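Gripper reports a grasp, nothing between the fingers

mukley_bench
Parallel gripper, Voketti controller, firmware 77. Target is a soft bundle held by a strap, on a bare wooden table. On 42 of 117 attempts the controller flags "object held" while the fingers are still well short of it. Recalibrated twice, no change.

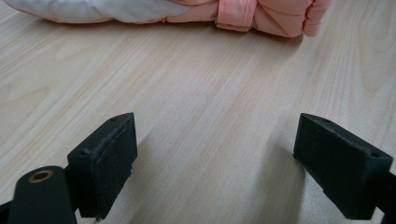
Replies

zein55
Check the pads first. One of yours is fuzzy along its upper edge, and both fingers have specks on them. Clean or replace, then re-zero with the fingers open. Our false grasps at Rudmont were a current threshold set too low - friction alone tripped it. Log motor current on an empty close and set the threshold above the peak.

gantry_grey
Had the same colour of problem last March. Power cycled it, went away.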